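Pinstripe

Pinstripe is a cloth pattern of very thin, evenly spaced parallel lines, usually pale on a dark ground. It is common in suits and trousers. A popular story traces it to bank uniforms, but the evidence offered is thin.

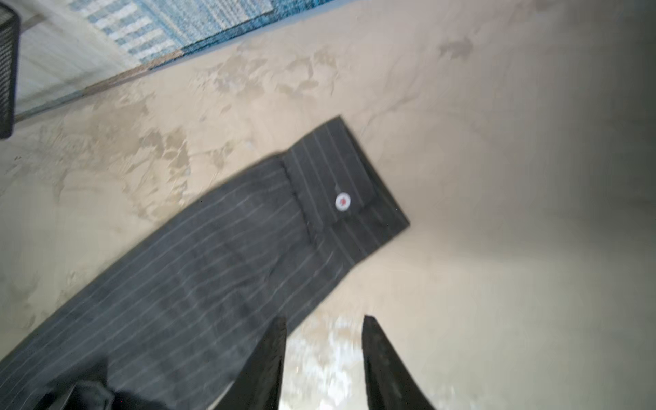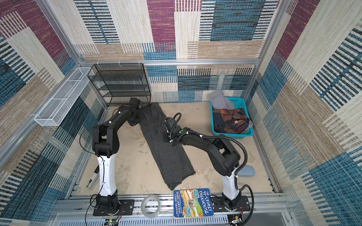
Dark charcoal pinstriped cloth: a folded flap with a small round button or snap (first); trousers folded lengthwise (second).

The claim that vertical stripes make the wearer look taller is often repeated and seldom tested. Pascal Hellwig, in a 2000 survey of the Ostermann pattern books, found no such claim in the mill's older sales notes. See also: Chalk stripe.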